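# Equipment Planning Gallery: Grippers, Cables and Spares

Saarela
Posted 10/05/2021

We are putting together next year's equipment request for the Pelness workshop and have been asked to show the work along with the numbers. The pictures on this page go with the budget sheet. They are wrist camera views, so everything bends toward the rim.

The request covers one more arm, a second gripper set and the parts that keep both of them running. The current arm has logged 1308 hours on tabletop handling. Most of that went into picking up, turning and setting down ordinary objects of mixed size, and the wear shows up in the hand long before it shows up in the arm. When we wrote the last budget we put nearly all of the money into the arm and left the hand as a single line called "accessories." That line was spent by May.

**1. Gripper and pads**

Black pad against a glossy white rounded surface. Gear, motor housing and plate screw are all within view of the wrist camera.
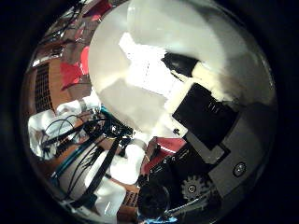 Pads are the cheapest item on the list and the one we run out of first. We are asking for 64, bought in one order so that the rubber comes from the same batch. Mixed batches gave us different grip on smooth objects, and we lost time retuning the closing force each time a pad was changed.

Gears are a harder call. Pilta sells them singly or as part of a full hand kit. The kit costs more but comes with the screws and the bracket, and the bracket is the part with the longest wait. Our plan is one full kit on the shelf and loose gears on top of that.

For the second gripper set we compared Pilta and Trornar. Trornar has the lower price and a wider opening. Pilta fits the mounting plate we already have. An adapter plate would close the gap – we have a quote for one – but it adds weight at the wrist, and we would have to redo the payload figures for every task on the list. The request assumes Pilta.

Points still open on the gripper line:

- whether the service contract covers the motor or only the housing
- lead time on brackets, now quoted at 13 weeks
- who pays return shipping on a hand that fails in the first year

**2. Table work and the space it needs**

Round table with white cloth, a black cylinder, a flat black square and a long white cylinder across the upper part. Metal rack and wood floor beyond.

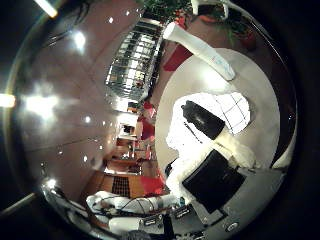

*Text and layout: Saarela, equipment planning, Pelness workshop*

Floor space is not in the equipment budget, but it decides what we can buy. A second arm needs its own table and a clear path behind it for people walking through. We measured for a 48 inch round table and it fits. A larger one would mean moving storage, and that cost would land on us.

Cables need their own line this time. In the last request they were counted as part of the arm, and the replacements came out of the travel money. We now list power, signal and camera cables separately, with one spare of each, plus sleeves and straps. Sleeves are cheap and we should buy more than we think we need.

Lighting is a small item but worth adding. Bright fixtures throw glare on glossy surfaces, and the wrist camera picks it up. Two diffuser panels and a plain matte cover would be enough to start with. If they don't help, the next step is a different lens, and that would go in a later request.

Test objects are listed under consumables. Please do not cut this line. Cloth gets worn and containers get dented, and a worn object behaves differently in the hand from a new one.

Order of purchase if the money comes in parts:

1. Pads, loose gears and the full hand kit
2. Cables, sleeves and straps
3. Second gripper set
4. Second arm and table
5. Diffusers and matte cover

The arm is fourth on purpose. Without the first three lines it would sit waiting for parts. Quotes from Pilta and Trornar are in the budget folder, and the adapter quote is filed with the Trornar papers.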